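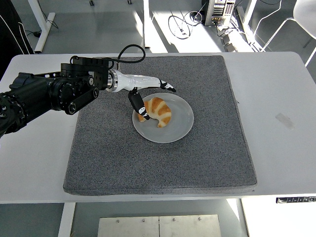

*Fig. 1. Hand, croissant, plate, mat. One fingertip at the left end of the pastry.*

## Unit 8: House rules for tabletop handling

Course notes, Manditz teaching lab. Bring these to the bench. The copy on the wall has been annotated by previous years and should not be trusted.

Everyone arrives in this unit wanting to talk about grasp planning. We will get there. First come the rules, which are dull and were all written the week after something happened.

### 8.1 Before the arm is powered

- Walk the full reach of the arm and look at what is inside it. Your coffee is usually inside it.
- Find the emergency stop and put your hand on it. Pointing at it from across the room doesn't count.
- Check the cable at the wrist. It needs enough slack for the whole motion, and a loop that was fine for the last task may not be fine for yours.
- Mat flat, plate on the mat, object where the task sheet says it starts. If the sheet says "on plate," beside the plate is a different task and gets a different sheet.
- One operator, one observer. The observer has the stop and no other job, including filming it for friends.

### 8.2 Speed and force

Approach at whatever speed your plan allows until you are one hand's width from the object, then drop to the slow setting. Students find the slow setting insulting. The croissant doesn't.

Force limits are set per object class and written on the task sheet before the run. Baked goods are in class 3, along with sponges and the foam fruit. Don't borrow a limit from another class because "it felt similar." A croissant is a bad rigid body: it flakes, it is mostly air, it has two ends that invite a pinch, and it will happily leave part of itself behind in your fingers.

Record first contact and grasp as separate events. A fingertip against the pastry is contact. It becomes a grasp when the object leaves the surface and stays up for the hold time on your sheet, and at no point before that, however good it looked from your chair.

### 8.3 What counts as a placement

This is where most of the marks go missing. Past groups have reported "placed on plate" for objects leaning on the rim, objects on the mat very close to the plate, and once an object under the plate, which I still think about.

The rule: all of the object's weight is carried by the plate, the hand is clear, and it stays so when you release the arm to its rest pose. Close to the rim is a miss. Write it down as a miss, with the final position, and go on to the next trial. Do not nudge it. A nudge makes the trial void, and voids have to be reported too, so you gain nothing except a longer form.
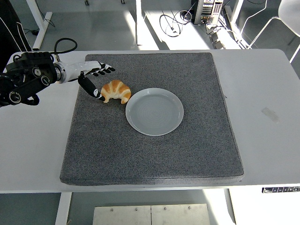
Podico asked after last term's session whether a miss by a finger's width should really score the same as dropping the thing on the floor, and whether we weren't throwing away useful information by being so strict. Fair point, and the reason the log now has a distance column. The score is still zero. The distance is for your discussion section, where you may be as sad about it as you like.

### 8.4 Logging

A full set is 36 trials. Number them in order and never reuse a number, even for a void. The Trusta log template has a field for everything above; leave no field blank, and write "none" where you mean none. Dates go in the header only.

Replace the pastry when its shape has visibly changed, and note the trial at which you did so. Used pastries go in the bin. They have been handled by a machine and several undergraduates – I would worry more about the undergraduates.

**For next time:** read 8.1 again, fill in a task sheet for moving one object from mat to plate, and bring it to Room 342. Sheets without a force limit will be handed back.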